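Last updated: March 25, 2018

I've had the Cemau on my shelf since last May, and it has taken me that long to decide what I think of it. For anyone who hasn't run into one, it's a belt-drive turntable from Filali with a phono stage built in, so you can plug it straight into a pair of powered speakers and be away. My old deck had a hum I'd learned to live with (you can get used to anything if the record's good enough) and I'd been putting off replacing it for years.

Set-up took me most of a Sunday arvo, mainly because I kept stopping to play things. The counterweight is stiff, the instructions are tiny, and the anti-skate dial is marked in a grey so faint I had to take it over to the window. Once it was balanced, though, gosh, what a lovely sound! I started with Cidari's second album, all that murky organ and brushed snare, and heard a tambourine on side 2 that I'd have sworn wasn't there. The bass is warm without getting flabby, and the quiet bits between tracks are properly quiet.

It isn't perfect. The dust cover scratches if you so much as look at it, the lead is too short for my lounge room, and changing speed means lifting off the platter and moving the belt by hand, a nuisance if you play a lot of singles like I do. Louder, denser records can sound a bit crowded too. My Wiltov live double, which is mostly feedback and shouting, came out as a sort of handsome porridge until I swapped the cartridge.

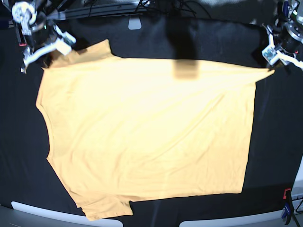

Still, for a smidge over $200 second-hand I can't grumble, and the colour range is cheerful. Mine's the plain black, but there's a yellow one I nearly went for. I'd worried it would be a hard, shouty sort of yellow, and it's much nearer to that T-shirt, a soft mustard that goes almost to cream where it's brightest. It would look a treat against a dark sideboard. If you've got a box of records and a deck that's on its last legs, I'd have a listen to one of these before spending more, and put a little aside for a better cartridge and a longer lead.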